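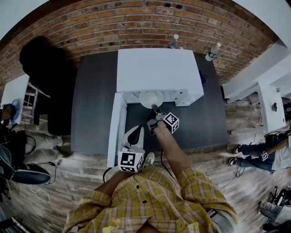
The house rules

I've read a lot of safety documents in my time, and most of them were clearly written by someone who'd never had to work under them. So when I spent a Sunday with the demonstration crew at Patisar, I asked for the rules before the coffee (well, at the same time as the coffee) and was handed a laminated sheet with coffee already on it. I took that as a good sign.

Patisar collects hand demonstrations. People pick things up and put them down again with a hand-held gripper, the movements get recorded, and robots learn from the recordings later on. The morning I was there the job was a white bowl and a white open-sided box, and the whole art of it seemed to be getting a gripper finger to the bowl while it sat in under the top panel. It looks like nothing. I had a go and I was terrible at it!

What I'd come for, though, was the rulebook. The stuff with real robot arms has standards coming out its ears, as it should, but a person holding a gripper over a table falls down a bit of a gap. Is it a machine? Is it a tool? Is it office work? Patisar got sick of waiting for an answer and wrote its own, starting from a draft borrowed from Ragnarsson, a bigger outfit that does the same kind of work, and they've been fiddling with it ever since. It's up to 142 lines now. The laminated sheet has the ones they reckon you need in your head.

Cables first

Rule one is cables, and it's the one that starts arguments. The grippers are wired, the wires have to go somewhere, and mostly they go down. The sheet says a cable drops to the floor on the operator's own side and stays clear of the spot where they stand. Lovely. In practice you've got one gripper in use, another parked beside the box with its own cable looping off toward the floor, and a gear bag down there as well, and by mid-morning the floor has its own ideas. I saw black cables in a tangle next to a bag and somebody's feet, and I've seen worse under my own desk, but I'm not swinging a gripper around at my desk.

The Ragnarsson version wanted overhead cable drops at every station. Patisar priced it and went a bit pale. Their compromise is a floor check every time the operator changes over, and I'd like to see it done a bit more often than that. A floor gets messy in the middle of a shift too.

Leave the cube alone

Each gripper wears a little cube covered in black-and-white squares, and the cameras use it to work out where the gripper is. The rule is blunt: don't touch it, don't clean it with anything but the dry cloth, don't put a sticker on it, and if you knock it, say so. I like that last bit best. There's no penalty for owning up, and the session is simply flagged and the gripper goes back for a calibration check. A cube that's shifted a smidge can quietly spoil a whole day of recordings, and the person who bumped it is the only one who'd know.

They hold each gripper to 1,000 demonstrations between full calibrations. Ragnarsson's draft says 400. I asked three different ways why the numbers are so far apart and got three different answers, so if you're setting up your own place, I'd start at the low end and loosen it once you've got some records to lean on.

What belongs on the table

Now this one I'd change. The sheet says "task items only", and yet there were two water bottles on the far edge of the table, one of them on a fair old lean. I'm on the side of the bottles, sort of. People doing repetitive work in a warm room ought to have water within reach, and a rule that gets ignored by sensible people for a sensible reason needs rewriting. Put a shelf next to each station, call it the drinks shelf, and you're done. Open water and electronics on the same surface is the kind of thing you get away with until you don't.

Clothes and shoes get a line each. Sleeves are to be buttoned or rolled, nothing dangling, and closed shoes at all times. The feet I saw were all in sneakers or something like them, so that rule seems to have stuck. Chairs are meant to be pushed back from the operator's side during a run. People waiting can sit, and they can hold a gripper while they do, but it stays low and out of the working area.

The break rule

The rule I'd pinch for every workplace in the country is the break rule: 5 minutes off the gripper whenever the task changes, and the hand gets to do nothing at all. No phone! Operators are also asked to swap hands on tasks where that's allowed. A gripper isn't heavy for the first while, but my forearm had opinions by lunch and I'd barely done a thing.

Denex, who audit this sort of site, have asked to use the sheet as a starting point for a checklist of their own. It goes out for comment in August under the working title Prernusis, and I'm told the cable section is already the longest. I've sent in my bit about the drinks shelf.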